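Marker poses, round whatever

quick one, 9 May 2024, writing this between runs so excuse the mess.

Spent most of the week on the pose side of the handheld pipeline. Short version: the gripper trajectory coming out of our tracker had a jump in it. Not every run. Maybe that's the worst kind. You replay the log, looks fine, replay another one and the wrist teleports 6 centimeters sideways and comes back.

Neusa Barbosa thought it was the lens model. I thought it was timestamps. We both rewrote stuff. Her distortion fix was good and stays in (the solver gets rectified frames now, though raw frames like this one still bow). My timestamp thing did nothing, reverted.

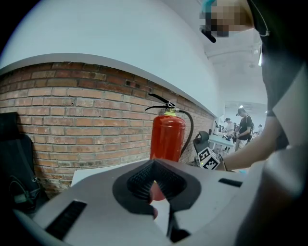

Why not just smooth the jump out with a filter? A filter would spread the bad pose over its neighbors, and the policy would then train on a motion that never happened.

So, the actual cause. Planar pose ambiguity, the old classic. When only one face of the cube is seen the solver has two answers that fit nearly as well, and ours took the lower reprojection error every frame with no memory at all. Frame 3535 of the log I was staring at flips, next one flips back. Once I plotted both candidates it was embarassing how obvious it was.

Fix in Bergeron (our tracking repo, for anyone new here):

- keep both candidates, score against the last accepted pose
- if two faces are visible, solve them jointly and skip the scoring
- if the gap is longer than 4 frames, reset, dont guess

That last number is a hunch. Three was too jumpy, didn't try much else.

Reran the old logs overnight. No more teleporting in the ones I've looked at, which isn't all of them. Josée Dufour wants the candidate scores dumped into the viewer so she can see them next to the gripper width curve. Fair. Will do that in Plilance, probably not this week, the plotting code there is a swamp and I wrote it.

Still open: rotation noise when the cube is far off. Also the config loader eats the last line if there's no newline at the end?? Filed it.

ok next run is ready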